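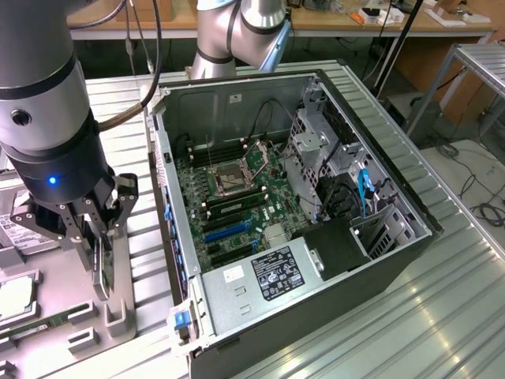

Nollevon publishes results on robot assembly of desktop computers

Two-arm method completed 427 insertions in a row without a person stepping in

Nollevon has published the results of a study on how robot arms can learn to fit parts inside a desktop computer. The work was carried out at the company's Bernis laboratory with research partner Meesuk and ended in June.

The method, called Jorkurow, is meant for jobs where a part has to go into a tight slot and a small error in angle will stop it. Memory modules and processors are typical cases. The computer tower lies on its side with the panel off, and the parts wait in a fixture tray next to it. The arm picks up a part, moves it over the board and lowers it until it meets resistance. From there the software works from measured force and makes small corrections until the part is in line with its slot.

The team trained the system on 1,000 recorded insertions, each guided by a human operator. It was then tested on 44 computers that had not been used in training. In the longest unbroken run it completed 427 insertions with no help from staff.

"Most of the failures we had early on came from the grip," said Stijn Willems, who led the study. "If the module tilts a little in the fingers, the arm is wrong before it gets to the slot. We now check the grip first and pick the part up again if we have to."

Processors remain slower than memory. The lever on the socket has to be raised before the part goes in and closed afterwards, and the team counts these as separate steps. Cables were left out of the study. Willems said loose cables crossing the board were still the main reason for stopping a run.

The full paper, the force recordings and drawings for the fixture tray can be requested from the Nollevon press office. A second study, covering the removal of parts from used computers, will run for 3 months at the same laboratory.

Notes to editors

Nollevon develops control software for industrial robot arms. Meesuk supplied the computers used in the tests.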